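3.2 What counts as "put away"?

I should say up front that I came to this question through my own living room floor, so forgive me if this section reads a little more like a diary than the last one. When Unai Cabello and I started coding the tidying sessions in March, we had a very simple rule. A toy in its container was put away, a toy anywhere else was not. It took one afternoon of coding for us to start arguing.

The trouble is that families don't agree on what a finished bin looks like (and neither do two researchers with a pot of coffee between them). Some parents in our Ruotsalainen group were happy the second the last animal dropped over the rim. Others reached in afterward and stood the animals up, or turned them so they all faced the same way. One mother told me, laughing, that she can't walk past a bin with an animal lying on its side without fixing it. I wrote that down word for word because I'm exactly the same!

So we split the old rule into two. "Contained" means the toy is inside the walls of the bin and would stay there if you carried the bin across the room. "Arranged" means somebody has gone a step further and given the toy a position. Figure 4 gives a case that we both scored as contained and not arranged: a pink pig on its side near the wall of a blue bin, with a brown animal lying lower down to the right of it.
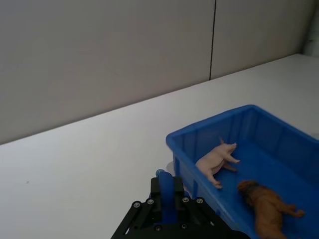 Figure 4. Two toy animals in a blue plastic bin, scored "contained."

Once we had the two labels, the arguments mostly dried up. We went back through all 1734 clips with the new sheet, which was every bit as much fun as it sounds, and Teemu Halonen coded a share of them without seeing our scores. The clips where he and I still disagreed were nearly all soft toys. A rag doll slumped in a corner might have been sat there on purpose or might have just landed that way, and I don't think any coding sheet is going to settle that one. Plastic animals are much kinder to the coder. They have stiff legs, so they're either on their feet or they aren't.

I'd also like to say a word about open bins, which we used the whole way through. We did try lids in the Lollby pilot, and I was all for them, but children treated closing the lid as the end of the job and would happily shut it on a half-done floor. With an open top they kept looking in, and a few of them took things back out again (we coded that as "retrieval," see 3.4). Parents did it too, more than I'd expected.

One choice I still go back and forth on is mixed bins. We let farm animals and wild animals share, and we didn't mark anybody down for it. Three families told us this was plain wrong and sorted them anyway. Their sessions ran longer, and we've kept them in the main analysis with a flag, so readers who'd like to leave them out can do that from the table in the appendix.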